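Arbeit und Automatisierung, Handout zur vierten Sitzung
Stand: 29. Oktober 2018

Thema: Was ändert sich für die Beschäftigten, wenn Handgriffe am Tisch an Roboterarme gehen?

Ausgangspunkt ist der Betrieb Woltstead in Flostovside. Dort werden Kleinteile für den Versand sortiert und abgelegt, 580 Stück pro Schicht. Seit Juni gehört ein Arbeitsbereich mit Roboterarmen dazu. Auf dem Tisch liegen Alltagsgegenstände, etwa ein Pinsel mit breitem Borstenkopf und eine Lampe.
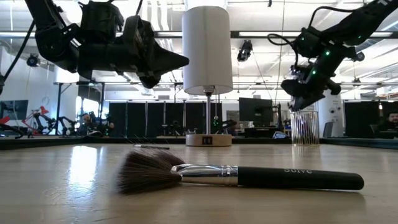 Solanki widerspricht an dieser Stelle: Das Greifen sei nie die eigentliche Arbeit gewesen. Anstrengend sei das Entscheiden, wohin ein Teil gehört, und das bleibe vorerst bei den Leuten, nur eben ohne die Pausen, die das Greifen früher mit sich brachte.

Der Einwand ist für die Hausarbeit wichtig. Bitte unterscheiden Sie zwischen Tätigkeit (ein einzelner Handgriff) und Aufgabe (das, wofür jemand verantwortlich ist). Automatisiert wird meist zuerst die Tätigkeit. Die Stellenbeschreibung wird oft erst Monate später angepasst, die Eingruppierung noch später.

1. Anlernen
Wer einen Arm mit einem Handgerät führt, braucht Übung. Bei Woltstead sind dafür zwei Wochen vorgesehen.
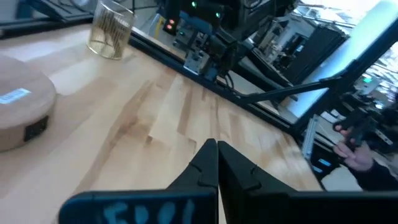
In dieser Zeit läuft der normale Lohn weiter, die Leistungszulage entfällt. Der Betriebsrat hat das bemängelt. Eine Regelung steht noch aus.

2. Belastung
Weniger Bücken, weniger Heben, dafür mehr Stehen und längeres Hinsehen. In der Befragung (133 Rückläufe) wurden müde Augen öfter genannt als Rückenschmerzen. Vor der Umstellung war es umgekehrt.

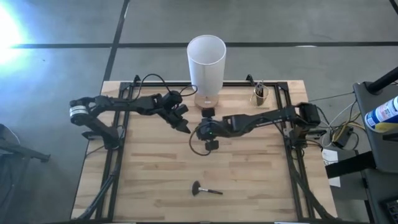
Zu klären ist auch, wer den Arbeitsplatz einrichtet. Bisher legte jeder die Teile so hin, wie es ihm passte. Mit festen Armen richtet sich die Anordnung nach deren Reichweite.

3. Aufsicht
Kameras dienen der Steuerung, erfassen unter Umständen aber auch Personen. Die Betriebsvereinbarung muss festhalten, was gespeichert wird und wer Zugriff hat.

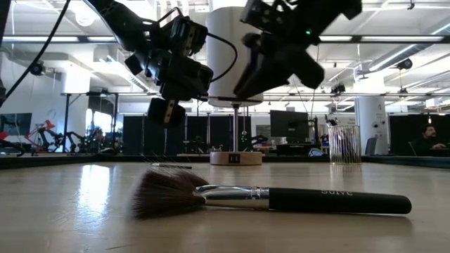 Im Entwurf von Clindberg fehlt eine Löschfrist. Vergleichen Sie ihn mit dem Text von Woltstead, Abschnitt 2.

Zur nächsten Sitzung: beide Entwürfe lesen, eine Seite Stellungnahme, Abgabe im Sekretariat.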